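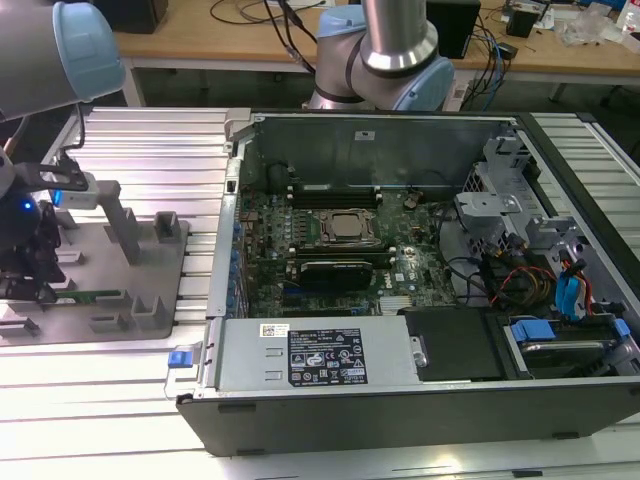

The Year I Stopped Throwing Things Out

My dishwasher died in May, on a night when I had eight people coming for dinner and every plate I own was inside it. I did what I'd always done. I got out my phone, looked up what a new one costs, saw $1000 for the model my sister has, and started working out what I could skip that month to pay for it.

Then one of the guests (the one who always arrives early and opens cupboards) asked if I'd checked the filter. I hadn't known there was a filter! We pulled out the bottom rack, lifted up a little plastic cup and found most of a lemon, a toothpick and something that may once have been lasagna. Ten minutes later it was running. I spent that entire dinner thinking about the other machines I'd sent to the dump.

There were plenty. A vacuum that "lost its suck." Two lamps. A printer I'd hated since the day I brought it home, so I don't feel too bad about that one. A perfectly nice Rasavham stand mixer, a wedding present, which made a grinding noise for one week and was out on the curb by the next. Somebody took it within the hour, and I hope they're making beautiful bread.

So I made myself a rule. Before anything leaves the house, I have to open it up. I don't have to fix it, I just have to take the cover off and look. That's the whole program, and it has changed the way I live in my house more than any paint color ever did.

The first few months were comedy. I took the back off a clock radio and a spring flew behind the refrigerator, where it lives to this day. I put a fan back together and had a part left over, and the fan ran better than before. I learned that screws roll, that they roll toward floor vents, and that a muffin tin is the best thing in the world for keeping them in order.

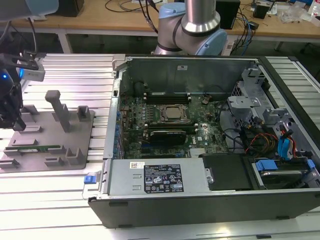

What surprised me most was how fast the fear wore off. I grew up in a house where the words "no user serviceable parts" were treated like scripture, and I still unplug things and then stand there looking at the plug for a second before I touch anything. (Please do unplug things. And leave microwaves alone, they can hurt you even when they're off.) But the inside of most household stuff is pretty roomy. There's a motor, a belt, a switch, some fluff. Very often the fluff is the problem.

When it isn't the fluff, I go to Kiani. It's a tiny repair shop in Wemance, wedged between a nail salon and a place that sells pool chemicals, and it smells like solder and coffee. They'll look at anything you carry in. My toaster oven cost me $37 there, including a lecture about crumbs that I fully deserved. They also turned down a job from me, a cheap blender, and told me it wasn't worth my money, and I've trusted them completely ever since.

The other stop is Jurevholm, the big salvage barn out past the reservoir, and I should warn you that it's dangerous. You go in for a lamp cord and come out with a sewing machine. I have come out with a sewing machine. It was missing a foot pedal, and finding the right pedal ate up three weeks of my evenings, and now I hem my own pants and bring it up at parties. 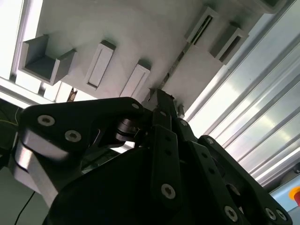

My toolbox, meanwhile, started out as a kitchen drawer. I had a hammer, a butter knife and one screwdriver with paint on the handle, and for a while I tried to do everything with those. The butter knife gave out first. If you buy only one thing after reading this, make it a decent set of hex keys, the real kind on a ring, because sooner or later you'll run into screws like the three silver ones in the black part in the photo, with a six-sided socket in the head, and no amount of butter knife is going to turn them. I had a whole jar of those bent little keys that come with bookshelves. Not one was the size I needed, on any occasion, ever.

I did try to figure out what I'd saved. My best guess for the year is $400, and I know for a fact that I spent a good part of it on tools, tea for the long evenings, and the sewing machine. My husband says the math doesn't work. My husband also wears pants that I hemmed.

And I still lose. The dehumidifier in the basement beat me twice, and I drove it to the recycling center with the cover taped on crooked. The ice maker has been making a noise like a small dog since before Thanksgiving. I've had the panel off and I've looked at it from every side with a flashlight in my teeth. I'm going back in this weekend, and the muffin tin is already on the counter.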